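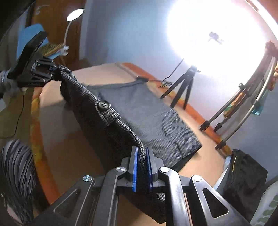

*Cardigan first, while there's still room on the table.*

I fold knits on a table and everything else wherever I can find a flat spot. Sweaters get stretched out of shape on hangers (I've ruined enough of them at Bailly prices to know!), so mine all go in a drawer. Lay the cardigan out flat, smooth the button band with your palm, then bring the sleeves in across the back and fold up from the hem. Don't tug at the hem to get it straight. Pat it.

Chunky knits get folded in half and no more, or you end up with a fat lump that won't let the drawer close. Thin ribbed ones can go in thirds. 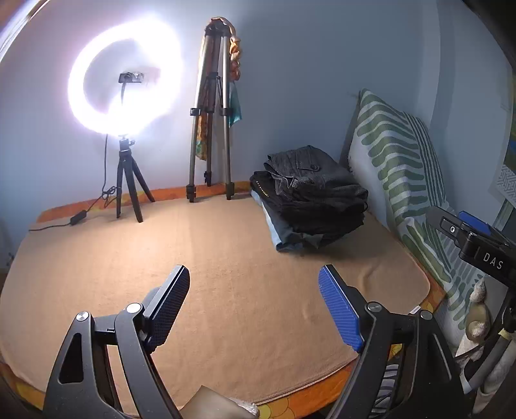
*A folded pile on the bed, with a ring light behind.*

Then there's the pile on the bed. Jeans go on the bottom, always, and the dark jacket goes on top so its button doesn't press into anything. I do love a blanket under the stack, it keeps things from sliding around while you're going back and forth to the closet.

Scarves I just drape over whatever is tall and handy until the end, then roll them up and tuck them along the side of the drawer. I bought 18 little scarf hoops from Lekberg once and used maybe two. Save your money and get a decent lint brush!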